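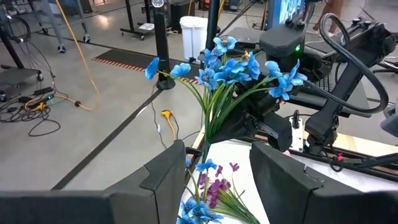

Blue artificial flowers, with a second bunch on the table

Home Heating Stoves Chimneys Ask the community Log in

Pellet stove or wood stove for a small house with open stairs?

Revathi Bhat
Good evening to all. We moved in October to a house near Drostside, two floors, with open stairs in the middle of the living room. The only heating is old electric panels and the first bill was a shock for me. I want to put a stove before next winter, but I can't decide between pellets and wood.

The installer (Shetty, they have the shop by the station) offered me the Flestier pellet stove. He says 12 kW. My neighbor says this is too much and I will sit with the windows open. The living room and kitchen together are 230 square feet, upstairs we have two bedrooms. There is a brick chimney, but I do not know when it was last swept. I am at work until six in the evening, so the house is cold when I come back.

Which one would you choose, and is 12 too big?
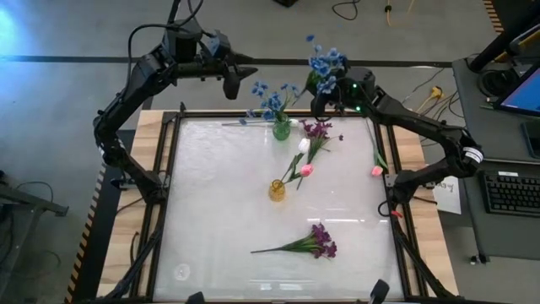 Blue flowers lifted over the white tabletop

14 people follow this Share 3

Hikero
Your neighbor is right. For that room 12 is far too big, if the heat stays downstairs. With open stairs a good part of it will go up, this is true, but I would still ask for a smaller model. A stove which is too strong will run on low all the time, and then the glass goes black and the pipe gets dirty.

For your hours I would take pellets. You set the timer for five and you come home to a warm room. With wood you must light it yourself, and you wait maybe one hour before you feel it upstairs. 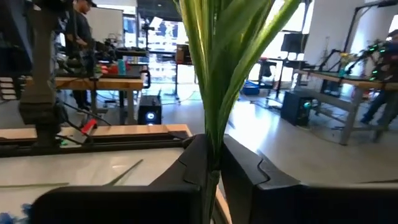
Please think also where you will keep the bags. I buy 18 at a time and they must stay dry, my first ones were on the garage floor and the bottom row became sawdust. And a pellet stove needs electricity, so in a power cut you have no heat.

Before you pay anything, ask for a chimney inspection. It may need a liner for both types of stove. Ask Shetty to write in the offer if the liner is included. In my offer it was not, and it was 1000 more.

Helpful 9 Reply

Woodpile_Tom
wood. no contest. pellets are noisy, the fan would drive me crazy

Helpful 1 Reply

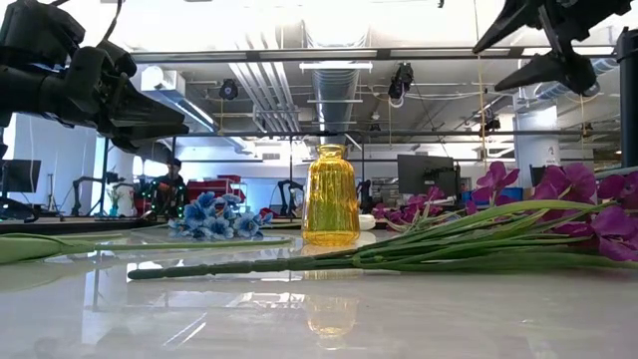 Revathi Bhat
Thank you both. I called the shop and they will come on Friday to look at the chimney and measure the upstairs too. I asked about the liner, and the man said "we will see", so now I want it on paper. The noise I did not think about. Can I hear a Flestier working somewhere before I buy? In the shop it was switched off.

Helpful 2 Reply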